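Fismont lawmakers ask for fixes to hearing tests given to National Guard members

Members of the state House in Fismont spent a good part of the afternoon on 29th December talking about ears, and by the time they went home they had agreed, without a single vote against, to ask for a full review of the way hearing is tested in the state's National Guard.

The resolution doesn't carry the force of law, and its sponsors were quick to say so. What it does is put the House on record as wanting the Guard to look again at its yearly hearing checks, to tell soldiers plainly what their results mean, and to come back with a written plan by next September. For the families who had driven in from Rodholm that morning and filled most of the public gallery, it was a long time coming, and there was a good deal of hugging in the hallway afterward.

The worry goes back to a records check by the state auditor's office, which looked at the files of soldiers who had served at the Rodholm training range. Of 178 files the auditors pulled, 115 had at least one year in which the soldier had no hearing test on record, even though the Guard's own rules call for one every year for anybody who works near heavy weapons or aircraft engines. In many of the others, the auditors wrote, a test had been given but there was nothing to show that a soldier with a poor score had ever been told about it or sent along to a specialist.

That last part is what seemed to bother people the most. Hearing tends to go quietly and a little at a time, and a person can lose a fair amount of it before anyone at the supper table notices that the television has crept up a few notches. A yearly test is supposed to catch that slow slide early, while there is still something to be done with better ear protection or a change of duties. If the test is skipped, or if the result sits in a folder, the chance goes by.

The sponsor of the resolution, a second-term member whose district takes in Rodholm and the farm country to the east of it, told the House that she had first heard about the problem at a pancake breakfast. A young sergeant had asked her to come around to his other side so he could hear her better. She said she thought about that all the way home, and that she had been asking questions ever since.

"We ask these folks to show up for us in floods and ice storms and overseas, and they do, every time," she said. "The least we can do is make sure somebody reads the piece of paper."
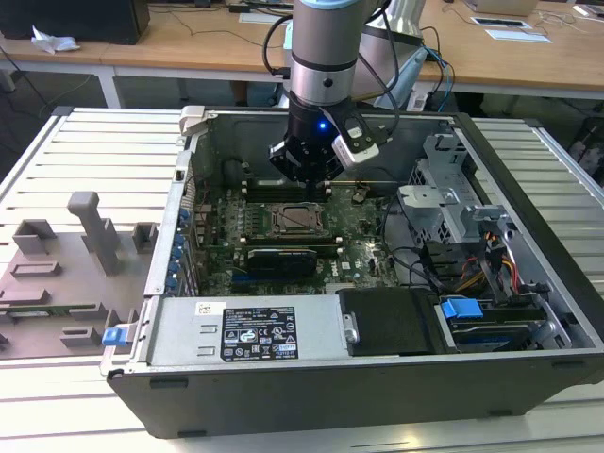 Other members rose to add stories of their own, and the debate, if you can call it that when everyone is on the same side, ran well past the hour set aside for it. A retired school principal from the Jibrin valley talked about her late husband, who came home from his service with a ringing in his ears that never left him. A member of the other party, himself a former Guard mechanic, said he couldn't remember being handed his results in almost 11 years in uniform, and that it hadn't occurred to him at the time to ask for them.

The Guard, for its part, didn't try to wave the matter away. In a letter read aloud by the clerk, its medical office said it accepted the auditors' findings and was sorry that soldiers had been let down. The letter put much of the trouble down to two record systems that don't share information with each other, and to a shortage of trained testers, who travel from one armory to the next and can be in only one place at a time. The office said it has 4 testers to cover the whole state and has asked for money to hire more.

The resolution as passed asks the Guard to give every soldier a printed copy of each test result, with a plain explanation on the back, and to offer a make-up test to anyone whose records show a missing year. It also asks that soldiers with a marked change in their hearing be given an appointment with a specialist before their next training period at a firing range. A line asking that the same care be offered to people who have already left the Guard was added from the floor, at the suggestion of a veterans' group called the Kirkari League, whose members have been writing letters on the subject for years.

Not every question was settled. A few members wondered aloud where the money would come from, and the chair of the budget panel said, kindly but firmly, that warm words on the floor don't pay for sound booths. She promised to hold a hearing on the cost of the extra testers early in the new session and invited the Guard to bring real numbers. There was also some back and forth over whether the state can do much about the tests given to soldiers while they are on federal duty, and the House lawyers have been asked to write up an answer.

The state Senate is expected to take up a matching resolution once it returns from its winter break. Its leaders have said they see no reason it shouldn't pass, though they would like a little time to read the auditors' report from front to back first.

Guard members who think they may have missed a test, or who never received their results, can ask for a copy of their hearing record at their home armory. Former members can do the same by mail through the medical office in Fismont, and the Kirkari League has offered to sit down with anyone in the Rodholm area who would like a hand with the forms.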